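電気の通り道をたんけんしよう! 回路のひみつ

部屋のスイッチをパチンとおすと、すぐに明かりがつくよね。リモコンのボタンをおせばテレビがつくし、れいぞうこは夜中でもずっと食べものを冷やしてくれている。あたりまえみたいだけれど、よく考えるとすごくふしぎ! スイッチと明かりは何メートルもはなれているのに、どうしてつながっているんだろう?

答えのカギは「回路(かいろ)」。電気がぐるっとひと回りできる道のことだよ。今日はこの回路を、豆電球のいちばんかんたんなものから、きかいの中にある「基板(きばん)」まで、じゅんばんにたんけんしていこう!

電気ってなにが流れているの?

金属でできた線の中には「電子(でんし)」という、とてもとても小さなつぶがたくさんある。けんび鏡でも見えないくらい小さい。この電子がいっせいに同じほうへ動きだすと、「電流(でんりゅう)」になる。

ここで、びっくりする話をひとつ。電線の中の電子は、じつはカタツムリよりもおそいくらいのスピードでしか進んでいない(えーっ!)。それなのに、スイッチを入れたとたんに明かりがつくのはなぜ?

ところてんをつき出すところを思いうかべてみて。おしりのほうをぐっとおすと、反対がわからすぐににゅっと出てくるよね。おした場所のところてんが、出口まで走っていったわけではない。筒の中がはじめからいっぱいだから、すぐに先のほうも動くんだ。電線の中も同じで、電子ははじめからぎっしり入っている。スイッチを入れると「動け!」という合図がものすごい速さで伝わって、線の中の電子がほとんど同時に動きはじめるんだよ。

ぐるっと一周、これがだいじ

かん電池と豆電球をどう線 一本だけでつないでも、明かりはつかない。プラスのはしから出た道が、豆電球を通って、マイナスのはしまでもどってこないといけないんだ。どこか一か所でも切れていたら、電気は流れない。

遊園地の小さな電車を考えてみよう。線路がわになっていれば、電車は何回でもぐるぐる回れる。でも、とちゅうの線路が一本ぬけていたら、電車はぜんぶ止まってしまうよね。

スイッチは、このぬける線路をわざと作ったものなんだ。「切」にすると道がはなれて、「入」にするとまたくっつく。パチンというあの音は、中で金属の小さな板が動いた音だよ。家じゅうのスイッチの音をくらべてみると、カチッ、パチン、ポチッといろいろあっておもしろい!

通すもの、通さないもの

電気をよく通すものを「導体(どうたい)」という。鉄、銅、アルミニウム、金、銀などの金属はみんな導体のなかまだ。その中でもいちばんよく通すのは銀。でも銀はねだんが高いから、電線にはふつう、二番目によく通す銅が使われている。

反対に、電気をほとんど通さないものは「絶縁体(ぜつえんたい)」。ゴム、ガラス、プラスチック、かわいた木などがそうだよ。電気製品のコードは、中が銅で外がやわらかいビニール。通すものを通さないもので包んであるから、電気がよそへにげ出さない。まるで、のりまきのごはんとのりみたいだね(食べられないけど!)。

じゃあ、えんぴつのしんはどっちだと思う? 金属ではないけれど、なんと電気を通すんだ。しんに入っている黒鉛(こくえん)のおかげだよ。

線だらけはたいへんだ!

豆電球ひとつなら、線は二本でたりる。でも、ラジオやゲーム機のように、たくさんの部品が入ったきかいだったらどうだろう。

むかしのラジオやテレビの中は、ほんとうに線だらけだった。人が一本ずつ線を切って、皮をむいて、部品と部品のあいだにつないでいたんだ。たとえば部品が70こあって、それぞれに足が何本もついていたら……考えただけで目が回りそう! ひとつでもつなぐところをまちがえたら、音は出ない。まちがいをさがすのもひと苦労だった。

そこで、みんながちえをしぼって考えた。「線を一本ずつつなぐかわりに、板の上に道をまとめてかいてしまえばいいんじゃない?」

こうして広まったのが「プリント基板」だ。電気を通さない板に、銅のうすい道がぴったりはりついている。地図に道路がかいてあるように、板の上に電気の道路があるんだよ。「プリント」は、印刷という意味。絵や文字を印刷する方法をヒントにして作られたから、こんな名前がついたんだ。 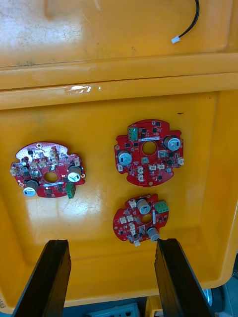

まめちしき：基板の形と色

基板というと、緑色の四角い板を思いうかべる人が多いかもしれないね。でも、赤くて丸い基板もあるんだよ。ほかにも青、黒、白、黄色。形だって、細長いもの、ドーナツみたいにあなのあいたもの、すみっこだけ欠けたものまでいろいろ!

色のもとは、板の表面にぬられた「レジスト」というまくだ。銅の道をまもって、となりの道とまちがってつながってしまうのをふせいでくれる。色がちがっても、電気の道としてのはたらきはほとんど変わらない。緑が多いのは、むかしからよく使われていて、道のきずを人の目で見つけやすかったからだといわれている。

形のほうは、入れるきかいに合わせて決めることが多い。丸いケースなら丸い板、ペンのようなきかいなら細長い板というぐあいだ。せまいすきまにぴったり入るように形を考えるのも、設計する人のうでの見せどころなんだよ。

基板はこうして作られる

では、板の上にどうやって道をかくのかな? ペンでかくのではなくて、いらないところを「とかす」方法がよく使われるよ。ざっと見ていこう。

1　設計図をかく
まず、コンピューターで道の地図を作る。どの部品をどこにおいて、どの道でつなぐか。パズルみたいで、うまくいくまで何度もやりなおすこともある。

2　銅の板をじゅんびする
ガラスのせんいと、じゅしをかためた板に、うすい銅をはりつけたものを使う。このときは、まだ一面が銅でピカピカだ。

3　道になるところをまもる
光を当てるとかたまる特別なまくをはって、道の形に光を当てる。光が当たったところだけがかたまって、銅のかさになってくれる。

4　とかす
銅をとかす薬の液につける。かさのあるところはのこり、かさのないところは消えていく。さいごにかさをはがすと、じゃーん、銅の道があらわれる!

5　しあげ
さっきのレジストをぬって、白い文字や記号を印刷する。部品をつけるところだけは、レジストをぬらずにあけておくんだ。

うら表に道がある基板もあるし、もっとふくざつなきかいでは、うすい板を何まいも重ねて、中にも道を通してある。上の階と下の階をつなぐのは、小さなあなの「エレベーター」。あなの内がわに銅をつけて、電気が階を行き来できるようにしているんだよ。ほんもののビルみたいだよね!

基板の町に住むなかまたち

道ができたら、こんどは部品のひっこしだ。基板をひとつの町だと思って、おもな住人をしょうかいするね。

ていこう
電気の流れをおさえる係。道をわざとせまくして、電気が流れすぎないようにする。しまもようのついた小さなつつの形のものは、しまの色が数字をあらわす暗号になっているんだ。

コンデンサー
電気をちょっとためておく係。水そうのように、たまった電気を必要なときに出してくれる。

ダイオード
一方通行の係。電気をひとつの向きにだけ通して、反対向きには「だめ!」と止める。光るダイオードが、みんなもよく知っているLED(エルイーディー)だよ。

トランジスター
小さな電気で大きな電気をあやつる係。電気で動くスイッチとしても大かつやく。

IC(アイシー)
黒くて四角いものが多い、町の市役所みたいな部品。あの小さな体の中に、トランジスターがものすごくたくさん入っている。むかしは部屋ひとつ分の大きさだった計算機より、今のICひとつのほうがずっと計算が速いんだ!

部品を道にくっつけるのは「はんだ」という金属。ほかの金属よりもひくい温度でとけて、冷えるとかたまる。電気を通すのりのようなものだね。工場では、クリームのようなはんだを先にぬっておいて、その上にきかいで部品をのせ、大きなオーブンのようなところを通してまとめてくっつける方法もあるよ。クッキーを焼くみたい!

おうちでやってみよう：レモンの味方はどれ?

ここまで読んだら、自分でも回路を作りたくなったんじゃないかな。「通すもの・通さないものしらべ」をやってみよう! かならず大人の人といっしょにやってね。

用意するもの
・単3のかん電池　1本
・1.5ボルト用の豆電球とソケット
・クリップつきのどう線　1本
・しらべたいもの(アルミホイル、10円玉、消しゴム、わりばし、えんぴつなど)
・電池ボックス(線のついたもの)

やりかた
電池ボックスの線の一本を、ソケットの線の一本とつなぐ。電池ボックスののこりの線に、クリップつきのどう線をつなぐ。これで、まだつないでいないはしが二つできるよ。この二つをしらべたいものの両はしに当てて、明かりがつくかどうか見てみよう。

やる前に「つく」「つかない」の予想をノートに書いておくと、ぐっと楽しくなる。アルミホイルはどうかな? おり紙の銀色は? 銀色の表と白いうらで、ちがいはあるかな? えんぴつは両はしをけずって、しんとしんに当ててみて。明かりがとても暗いか、つかないこともあるから、へやを暗くしてよーく見よう。

え、見出しのレモン? レモンのしるも電気を通すんだけれど、豆電球を光らせるには力がたりない。だから、このじっけんでは「つかない」になるよ。明かりがつかないからといって、電気をまったく通さないとはかぎらないんだ。レモンさん、ちょっとくやしい!

ぜったいにまもってほしいこと

・コンセントの電気は、じっけんに使わないこと。かん電池よりずっと強くて、命にかかわるよ。
・かん電池のプラスとマイナスを、どう線だけで直接つながないこと。「ショート」といって、線や電池がとても熱くなる。
・ぬれた手で電気製品にさわらないこと。
・こわれたきかいを、かってに分解しないこと。電池をぬいても、中のコンデンサーに電気がのこっている場合がある。
・線やものが熱いなと思ったら、すぐに手をはなして大人の人に知らせよう。

使いおわった基板のゆくえ

さいごに、ちょっとだけ意外な話。使われなくなった電気製品の基板は、「都市鉱山(としこうざん)」とよばれるもののひとつなんだ。鉱山といえば、山をほって金や銅をとる場所のことだよね。でも、町の中にある古いきかいにも、銅や銀、そして金まで使われている。集めて、細かくして、とかして取り出せば、また新しい部品や電線に生まれかわることができるんだよ。

金はさびにくくて、電気もよく通す。だから、基板のさしこみ口など、だいじなところにうすーくぬられていることがある。ひとつの基板から取れるのはほんのわずかだけれど、たくさん集めればりっぱなたからものだ!

役所や電気屋さんに、小型の電気製品を集める回収ボックスがおいてあることもある。出せるものや出しかたは町によってちがうから、おうちの人といっしょにしらべてみてね。電池は別に集めるところが多いので、そこもわすれずにチェック!

ことばメモ

回路：電気がひと回りできる道。
電流：電気の流れ。単位はアンペア。
電圧：電気をおし出す力のようなもの。単位はボルト。
導体：電気をよく通すもの。
絶縁体：電気をほとんど通さないもの。
はんだ：部品と道をくっつける、とけやすい金属。
レジスト：基板の表面をまもる、色のついたまく。

つぎの回は「じしゃくとモーター」。くるくる回るモーターの中に、どんな力がかくれているのかをさぐるよ。クリップとじしゃくを用意して待っていてね!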